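Bellix Picker Setup Guide
Section 4: Teaching the grasp planner your bin

14 comments | 37 shares

This is the fun part! By now the arm is homed, the camera is talking to the planner, and Triden (the scheduler) shows a green light. From here on you're showing the software what its world looks like, and it learns your bin surprisingly fast.

4.1 Fit the bin model

1. Open the Owino panel and choose Workspace > New Bin.
2. Click the four inside corners of the floor in the depth view, then the four top corners. Sloped walls are fine - the fitter handles flared bins as happily as square ones.
3. If your bin has a divider, add it as a wall of its own. Skip this and the planner will treat both compartments as one big space and try to swing the fingers straight through the metal.
4. Press Fit. A residual under 3 mm is good. Anything higher usually means a corner click landed on the rim.

NOTE: Holes in the floor show up as small gaps in the depth map. Leave Fill Gaps turned on.

4.2 Load a mixed set

Pick objects that disagree with each other. Something soft, something rigid, something long with a thin handle, something dark that the depth camera will hate. Elsie Tuhiwai wrote the segmentation module, and her test sets always include a flat black pouch and a garden hand rake (tines and handle want completely different grasps, so it's a wonderful test). Scatter everything on the floor of the larger compartment and leave the narrow one empty for now.

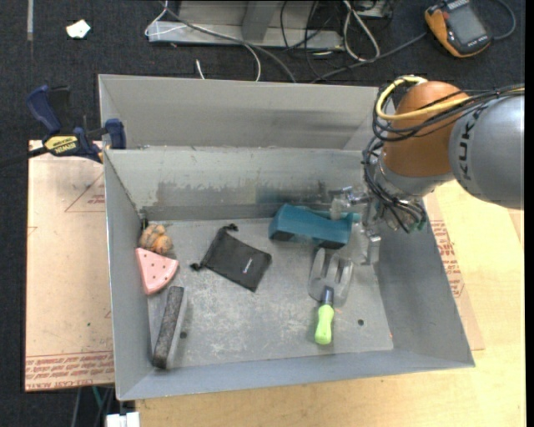

How many grasp candidates should the planner sample for each pick?

Start with 200. Fewer than that and thin objects get missed, while larger numbers slow every cycle and rarely find a better grasp.

4.3 Run the first picks

1. Set Speed Limit to 10 percent.
2. Press Preview and watch the ghost gripper go through the whole move. You'll catch most bad wall clearances right here.
3. Press Run Once. Keep the teach pendant within reach.
4. Check the score next to each candidate, then repeat until you're comfortable with what it's choosing.

CAUTION: Keep hands out of the bin whenever the planner is live, even while the arm is holding still. It may be between plans.

NOTE: Error 117 means the planned path bends the cable bundle too far. Tighten the wrist limits in Brokusano and preview again - the new path is often shorter, too!

4.4 Save the profile

Choose Workspace > Save As and give the bin a name you'll recognize. Refit after moving the bin or the camera.

Next: Section 5, Tuning placement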